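Headstone already up, can we add a second name without taking it away?

Asked on a Monday in June by brirklow_lass

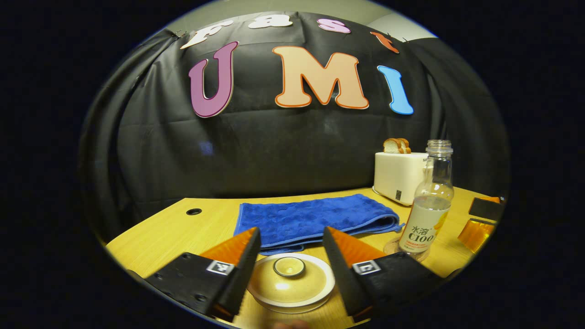
Pale yellow dish with a white rim, on a wooden table.

Sorry if this has been asked, had a quick look and couldn't find it. Mum died in the spring and is going in with Dad, same plot, he went 14 years ago. His stone is an upright one, dark grey, polished front and rough sides. We left room underneath for her at the time so space isn't the problem.

Problem is the firm that made it (Zavala Memorials) has shut the Brirklow shop and the phone just rings out. I've asked two other places. One says they can cut the letters where it stands, a day's work, no need to move anything. The other says no, has to come out and go back to the workshop, weeks, and then a refixing charge on top of the lettering. Quite a big gap in the price.

So:

Is doing it in the cemetery a proper job or a bodge? Will the new letters match Dad's? His are gilded and gone a bit dull. Do I need permission again from the cemetery, we had it the first time. And does the stone have to come off anyway for the burial, nobody has said.

It's the council cemetery at Banden, not a churchyard. The burial is already booked so a bit of time pressure but the stone can wait if it has to. My brother wants it all finished for the day itself and I don't think that's going to happen, would be glad of something to show him.

Thanks in advance, typing this on my lunch.

Answer 1

Used to work in the office at a memorial yard, not a mason myself so take the cutting stuff with that in mind.

Your last question first. Depends on the plot. If it's a lawn section with the stone on a concrete strip at the head, they can often open the grave with the stone left where it is. If there are kerbs, or the stone sits on its own foundation over the grave, it'll most likely need to come off. Ask the cemetery office today, not the undertaker, though the undertaker should really have asked already. If it has to come off then your two quotes aren't that far apart any more, as somebody is going to be lifting it whatever you do.

Cutting on site is a proper job. Done all the time. Small generator, a stencil stuck to the face, a little blasting kit with a tent round it, or by hand if it's a softer stone. Polished granite by hand on site is slow and not many want to do it. What you lose is control of the weather. Rain, they go home. Gilding doesn't like wind or damp either so you might get the letters cut one day and the gold put on another.

In the workshop it's laid flat, good light, no rush. Neater on average, but I've seen lovely work done in a field and rubbish done indoors.

Matching. Ask what the old letters are. Cut and gilded, or cut and painted gold? Two different things and from a yard away they look the same for the first few years. If it's real leaf then new leaf next to old will look bright. Most people have Dad's redone at the same time, it's not a huge extra, and then the whole stone looks like one piece. Get it in the quote as a seperate line so you can see it.

The letter style matters more. Take a straight on photo and also a rubbing, lining paper and a wax crayon, tape it so it doesnt shift. Send both. A decent firm will send you a drawing back with the old and new wording on it. Don't sign it off tired. Read it backwards. Dates are where it goes wrong, and the spelling of middle names.

Permission, yes, again. Every time anything is done to the stone. There's a form for an added inscription, and whoever holds the grave deed has to sign it. If the deed was in your Dad's name or your Mum's it'll need transferring first, which can drag on. Start that now. That bit holds people up more than the carving does. Some councils charge for the inscription permit, some don't.

Zavala, no idea, but if it was bought by another firm the new people may have the old order card with the lettering on. Worth a letter.

Answer 2

get it done on site!! we did and it was fine. Cost us 300 with the permit on top and he was there before 3 and gone by tea. Cant remember the firm, sorry. Bloke in a white van. Letters look a touch smaller than my nan's but you'd have to be looking for it

Answer 3

Mostly agree with the first answer, few things to add.

Your brother. It won't be done for the funeral, whoever you pick. Even if the form went through tomorrow, the ground gets opened and the soil settles after, and if the stone has been off nobody sensible puts it straight back. Cemeteries vary, ours said six months, a friend's said up to a year. Check Banden's rules, they should be printed on the back of the permit form or you can ask for a copy. What we did was a temporary wooden marker with a plate on it, the undertaker sorted it, not dear. Looked perfectly nice for the day.

If it's on a strip and stays put, different story, could be done quite soon after, but I still wouldn't have a mason kneeling on a fresh grave the week after.

On the two quotes, ask both of them:

are they on the cemetery's approved list (some won't let you use anyone who isn't)
does the price include VAT and the permit
price per letter or all in, and do they count the dates and any full stops
who pays if a letter chips
if it's lifted, will it go back with a new ground anchor and dowels, and is there a certificate for it

That last one. Dad's stone went up 14 years ago so it may well have been fixed properly, but if it comes off it has to go back to the current standard and that is probably what the refixing charge is. Not a con. Ours was itemised once I asked.

Per letter catches people out. We had a line of a hymn on the first draft, then saw the price and cut it to four words. Looked better for it tbh.

Also the space. You say there's room underneath, do measure. Allow for the grass line, people forget the bottom few inches vanish when it's not been strimmed. If Dad's has "also" or "reunited" or anything like that to come, plan the spacing before you agree the wording. We had 30 letters where there was comfortable room for fewer and it had to go on in a smaller size. I notice it every visit, the kids don't.

There's a Clestico branch in the next town that does added inscriptions, they were slow answering but the drawing was good. Not used them myself, my sister in law did.

Reply from brirklow_lass

Thank you all, this is really helpful. Rang the cemetery, it's on a strip so it stays where it is for the burial. Deed is in Mum's name so that's the next job, they're posting me the transfer form. Going to do the rubbing at the weekend if its dry. Have sent my brother the bit about the wooden marker.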